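Can a Robot Do Your Chores Yet?

Suppose it is your turn to put away the silverware. You would much sooner be drawing, or outside, or lying upside down on the couch, and a thought comes into your head that has come into the head of nearly every person who ever had to put away silverware: why can't a robot do this?

It's a very good question, and grown-ups with big workshops and a lot of coffee are working on it right now. The short answer is "a little bit, sometimes, slowly." The long answer is more fun, so let's have that one.

First, the chores machines already do

You may have a few chore machines at home without ever having called them robots. A dishwasher washes dishes. A washing machine washes clothes (and makes that thumping noise when there are sneakers in it). Some homes have a round vacuum that bumps along the floor and gets stuck under the sofa.

These machines are good at their jobs, and they have something in common. Each one does a single job, and people help it quite a lot! Somebody has to scrape the plates and load them in the racks. Somebody has to pick the socks up off the floor before the vacuum comes through. And when the dishwasher is finished, it just sits there feeling pleased with itself, and out come the forks and spoons for you to sort.

Why is sorting so hard?

Try something for me. Ask a grown-up if you may take a few spoons and forks and put them in a heap on the table. Now pick up one spoon. Easy, wasn't it? You probably didn't think about it at all.

But your eyes and your hand did a great deal of work in that one second. Your eyes told you which bits of metal belonged to the spoon and which belonged to the fork lying across it. Your fingers slid under the handle, squeezed just enough, and felt whether it was slipping. If another spoon came along for the ride, you gave a tiny shake and it fell off.

A machine has to be taught every bit of that. Most robot hands don't even have five fingers. Many have two, which open and close like the tongs you use for salad. Put on a pair of thick mittens and try the heap of spoons again, and you will begin to feel sorry for the robot.
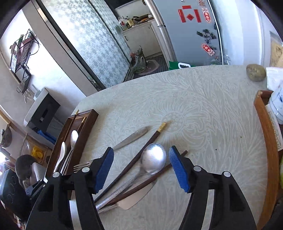
A two-fingered gripper at a tableware pile. Can you find the fork?

Shiny things are a special nuisance. A spoon is a bit like a funny little mirror, and a bright spot of light on it can confuse a camera about where the spoon ends and the light begins. Then there is the trouble of things lying on top of other things. When a fork is partly hidden, you know perfectly well that the middle of it is still there. A computer may see a handle in one place and some points in another and wonder whether they have anything to do with each other.

And chopsticks! They're thin, they roll, and they like to lie flat against the table where it is hard to get a fingertip underneath. A chopstick and a cake server need to be held in quite different ways, even when they turn up in the same heap.

How does a robot learn?

In much the same way you learned to tie your shoes: somebody shows it, and then there is a lot of practice.

Marcelle Bailly teaches robots at a small workshop called Bistell. "People think I type in an instruction that says PICK UP SPOON," she told us. "I wish! What we do is show the robot the job over and over, with the spoons in a different muddle each time. If they were always in the same place, it would only learn that one place."

Her group has collected 3,946 tries at tidying tableware so far. That may sound like plenty, but think how many spoons you've picked up in your life, counting all the ones you threw off your high chair.

Her workmate Nam-gil Yang keeps score. In a test last December, their robot was given 10 spoons, one after another, and put 7 of them in the tray. "The other three went on the floor," he said. "One went quite a long way."

So, when can I stop putting away the forks?

Not this week, I'm sorry to say. In factories, robots are already very good at moving the same part to the same spot all day long, since the part always arrives the same way up. Homes are much messier and much more interesting. Your kitchen isn't like your neighbor's kitchen, and yours doesn't even look the same at breakfast as it does at supper.

Marcelle thinks a helper that can clear a table by itself will come, though she won't promise a year. She has tried guessing before, and Nam-gil wrote her guess on the wall and still teases her about it.

Try it yourself

You will need two wooden rulers, a few spoons and forks, and a tray. Hold one ruler in each hand and use them as your gripper. Ask a friend to muddle up the heap, then move everything to the tray without touching it with your fingers. When you've got the hang of it, close one eye and have another go.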